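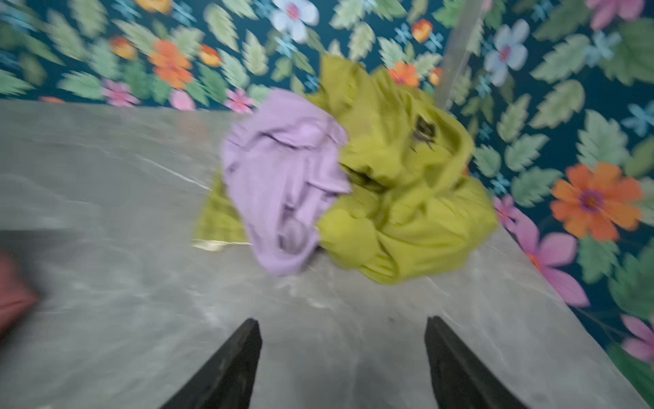
Two cloths on the marble, gripper open. Cloth practice for the student robot club.

Workshop > Club Tips > Soft Items

Home Tips Parts Club Nights Contact

Cloth tips for the student arm: setting up, picking up, putting away

14 comments | Shared 37 times

These are the tips we hand to new members when they move from blocks to cloth. Most of them came out of the Colcombe club's work for the household round of the Tevurberg student competition, where the arm has to clear cloths from a counter and put them in a tray. They apply to any small arm with a two-finger gripper and a camera at the wrist. Our software is Jarkon, so where a menu is mentioned it is the Jarkon menu.

Before you start

Wipe the counter and let it dry. A damp patch makes thin cloth stick down flat, and the fingers slide over it.

Check the fingertips for lint. Lift it off with masking tape. Don't use spray cleaner on the tips, as it leaves them slippery for the rest of the session.

Put the stop button where the person watching can reach it without leaning across the arm. One person runs the laptop and one person watches. The watcher doesn't also take notes.

Move mugs, glasses and phones off the counter before the arm is powered, and keep sleeves and lanyards out of reach of it.

Choosing cloths

Start with two cloths in colours that are easy to tell apart. Lavender and yellow-green work well on grey stone. Two white tea towels on a white bench will waste your evening.

Use cloths of a similar weight at first. A thin cloth beside a thick one needs different closing settings, and you want to change one thing at a time.

Wash new cloths before practice. The finish on new microfibre makes it stiff, and it gets softer after the first few washes, so grips that worked in the first week stop working in the third. We put ours through the machine twice with no softener.

If there's a long tag, leave it on. The cloths at the competition have tags and hems, and the arm needs to cope with them.

Setting out the pile

Drop the cloths, don't arrange them. People tend to make tidy little peaks that are easy to grab. Hold the cloth by one corner at elbow height and let go.

For the first session keep the cloths a hand's width apart. When the arm is managing that, push them together so they touch. Touching cloths are much harder, and this is where most of our practice time goes. The arm will often take hold of both and carry them off as one.

Deep folds can show up as dark patches to the camera. Ours was reading them as separate objects until we added a lamp on the opposite side of the counter. A cheap desk lamp pointed at the ceiling is enough. Pointed straight down it puts glare on polished stone.

Patterned walls are also worth planning for. If there's floral wallpaper behind the counter, crop the top of the view in Jarkon under View > Work Area. Do this again whenever the arm's base is moved, even a little.

Picking up

Come in with the fingers wide open and slow down well before the cloth. Full speed is fine for crossing the counter, but the wrist view smears when the arm moves quickly and the software can't find an edge in it. Stop, let the arm settle, take the reading, then close.

Aim for a raised fold. A flat section lying on the counter gives the fingers nothing to close on. If flat is all you've got, bring the tips down until they just touch, then close while lifting slightly. Go gently on marble. It scratches more easily than people think, and the tips will chip as well.

Lift a few centimetres and pause. If a second cloth is hanging from the first, lower both, open the fingers, and try again from the other side. Shaking doesn't help. We tried it for most of February.

Putting away

A shallow tray is better than a deep basket. Lower the cloth until it touches the bottom before opening, or it catches on a fingertip and comes back out with the arm.

Clear the tray between runs.

Keeping the log

Write down the cloth, the starting position and the result for every try, including the bad ones. Our log is at 1698 tries, and 1477 of those were with touching cloths. Use a pencil and a hardcover book. The spreadsheet can be filled in later from the book.

Note any change to the lamp, the fingertips or the settings on its own line. Otherwise you'll be looking at a bad week later on with no idea what was different.

Packing up

Park the arm in its folded position before switching off. With the Quintero mount, loosen the lower clamp first, then the upper one, and keep a hand under the base. Put the rubber pads back on the clamp faces so they don't mark the next counter.

Take the cloths home and wash them. Whoever takes them brings them back next session, and a spare pair lives in the blue tub with the masking tape.

Previous tip: Looking after fingertips
Next tip: Cutlery and other shiny things

Leave a comment | Print | Back to Club Tips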